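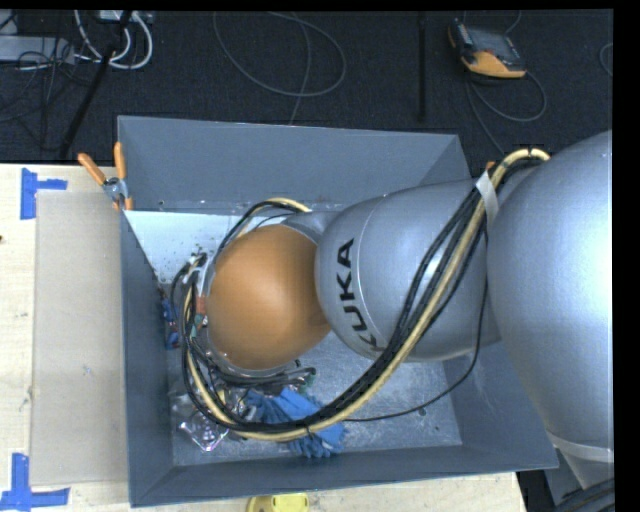
Mudaliar Recipe Cards: read me first

Hi, and thanks for downloading. This is a typed-up collection of 2212 handwritten recipe cards, mostly from home kitchens, that I've been chipping away at in the evenings for longer than I'd like to admit. It's named after the street where the first shoebox turned up at a garage sale (I paid two dollars for it, bargain of my life!).

What you get

One big spreadsheet file, cards.csv, plus a small one called units.csv. Each row in the big one is a card. The columns are title, ingredients, method, notes, source_box and stains. Yes, stains. Anitha Pinto talked me into that column and I've grown very fond of it, because the grubby cards are the ones people cooked from.

There are 3 source boxes, numbered in the order I got to them. Box 1 is nearly all baking: slices, scones, a frightening amount of fruitcake. Box 2 leans savoury, with plenty of mince and some lovely pickles. Box 3 is a jumble, and a good part of it was in Slovak, so Zdislava Zelenák translated those for me and kept the original wording in the notes column.

How I typed things

I kept the spelling as written, so you'll find "biscuts" and "zuccini" and one very confident "sossages". If you're searching for an ingredient, try a few versions. Anything I couldn't read is marked with [?], and where a whole line had gone I put [gone].

Measurements are a headache. Remember that an Australian tablespoon is 20 mL and most other people's is 15, and the cards never say which they mean. I left them alone. The units file lists every abbreviation I came across with my best guess at it, and Muthu Gowda fixed my guesses for the Indian sweets, where I'd been way off.

Oven temperatures are mixed too. Old cards say "moderate" or "hot", some are in Fahrenheit, and a few just say "when the oven is ready".

Known problems

Cards 2 and 3 in Box 2 are the same chutney in different handwriting. I can't bring myself to delete either one.

I haven't tested the recipes. Please don't follow the preserving ones without checking them against modern advice, as some of the bottling methods look pretty dodgy to me.

Using it

Cook from it, print it, count the fruitcakes, whatever you like. A credit would be nice. Family surnames have been taken out of the titles, so if you spot one I missed, let me know and I'll fix it in the next version.

Last updated February 1, 2024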